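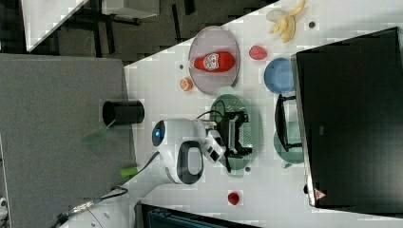 Hendrik Baloyi asks whether visitors may stand at the table while the arm is running. Yes, outside the marked line. An operator stays at the stop button for the whole demonstration.

Fledside Open Day: Questions and Answers

When is it?
September 23, 2025, in the Kanby building. Doors open at 9 a.m.

What does the demonstration cover?
Picking and placing tabletop objects with a single arm and gripper. The items include fruit, plates, a bowl and a ketchup bottle. Each run lasts up to 17 minutes.

Is the arm controlled remotely?
Morning runs are operated by hand. Afternoon runs use the Uleck controller, with manual override.

How many places are there?
70 per session. Registration closes when a session is full.

Can I bring my own object?
Yes, if it weighs no more than 389 grams and is not glass. Hand it in at the Prantl desk before the session starts.

Is the run data available?
A log of 3,000 grasps recorded in January can be viewed at the desk. Copies are not given out.

Is photography allowed?
Yes, without flash. Tripods must stay behind the seating.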